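# The basket on the table: notes for my talk on small storage

Slide 1. Leave it up while people find a chair. 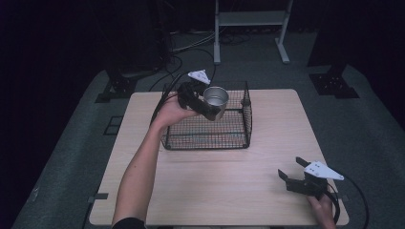

Kathleen Mac Suibhne wrote to me after the first version of this talk that a basket is only a drawer which is too lazy to close, and that in her kitchen every open basket became a place for batteries and old receipts within one month. I want to read this remark aloud, slowly, and then wait a little. People usually laugh, and some of them look guilty.

My reply to Kathleen: yes, this happened to me also. The talk is about what I changed after.

## Opening (4 minutes)

- Say good evening, say thank you to Nuala Rafferty for the invitation and for the tea.
- I am not a designer. I repaired office chairs for many years, and now I help people to arrange small kitchens. My own kitchen is small.
- Ask: who has a basket at home with something inside that they can not name? Let them raise hands. Don't comment on the number.

Then go back to the slide. A black wire-mesh basket, open on top, and a small metal cup held on its side above it. This is the whole subject for tonight: one thing which holds, one thing which must be held. Everything else in the kitchen is the same question but bigger.

## Why wire mesh

Speak slower here, last time I was too fast and Gianni Donati had to ask me to repeat.

You can see through it. On the slide the pale wood of the table shows a little through the sides. For me this is the main advantage. When I can see the bottom, I notice the one spoon which should not be there. With a closed box I notice it in spring, when I clean.

Air goes through it. A cup that still has some water in it will dry better in mesh than in a plastic tub. I had a plastic tub from Grestix for a long time and there was always a small lake in the corner. I don't say it is a bad tub. I use it now for potatoes.

It is not good for small things. Teaspoons stand up and fall through, depending on the grid. Toothpicks, forget it. Also the thin wire catches the dish towel, and if you pull, you move the whole basket. Mention the towel story only if there is time.

## The cup

I choose a metal cup for the first slide because people have a feeling about metal cups. My grandfather had one on a nail beside the well. (Short! Don't go into the well.)

Points to make:

- A light metal cup does not break, so we are careless with it. We drop it in the basket from above and it gets dents on the rim.
- The rolled rim is the strong part. Hold the cup near the rim if you have to press on it.
- If a cup goes in with the mouth up, it collects dust and dead flies. If it goes in with the mouth down, it dries slowly on a solid shelf but quite well on mesh. On its side is the compromise, and it rolls.

Here Meifang Shen will probably say that she keeps cups one inside another. Answer: yes, if they are completely dry. Two wet cups of the same size can stick so hard that you need warm water for the outside one and cold water in the inside one. Show with my two cups from the bag. Practice this at home before, it did not work in November.

## Where the basket stands

This part I changed the most.

Before, I told people to put the basket in the corner, against the wall, to save space. Kálmán Medve tried it in the community kitchen on Sala Street and after two weeks he told me that people stopped using it. They put the cups in front of the basket. The corner was too far for the arm when somebody else stood at the sink.

So we moved the basket forward, a hand's width from the wall, with free table on both sides. Now there is a place to put down the thing in your other hand. I think this free place is more important than the basket. If I have to carry a plate and a cup and the table is full, I will put the cup on top of the plate and the plate on top of the bread.

Ask the room: where do you put down the second thing? Take three answers, no more.

## What it costs (quick)

The basket in the community kitchen was 215 crowns from Pivent. I don't get money from them. Similar ones are at the Saturday-type markets for less, but check the corners with your finger, because a thick rod with a bad end will scratch the table.

For the whole shelf of four baskets and hooks, Kálmán paid less than 2000, and 400 of this was for a wooden board that he later did not use. The board is still behind the door. If somebody wants it, talk to him in the break.

## The rule of one kind

Come back to Kathleen and the batteries.

What helped me is that each basket has one kind of thing, and I can say this kind in one word. Cups. Lids. Towels. If I need the word "and", then the basket is already lost. My wife says I am too strict, and she has a basket called "and". It is in the hall and I don't touch it.

Labels: I tried small paper labels from Cemow with string on the wire. They become wet and gray. Now there are no labels, you can look through the side.

Once a week I lift everything out, turn the basket over above the sink and knock it two times. Crumbs come out, always, even from a basket where there is only cups. I don't know where they come from.

## If there are questions about rust

Black coating protects the wire until it gets a scratch. After this, dry it with a cloth, and don't leave it in the sink overnight. I would not put it in the dishwasher. Nuala does, she can defend herself.

## End

- Invite people to the table to try the two baskets, with cups and with lids.
- Remind them that the door downstairs closes at 9.
- Take my cups home this time.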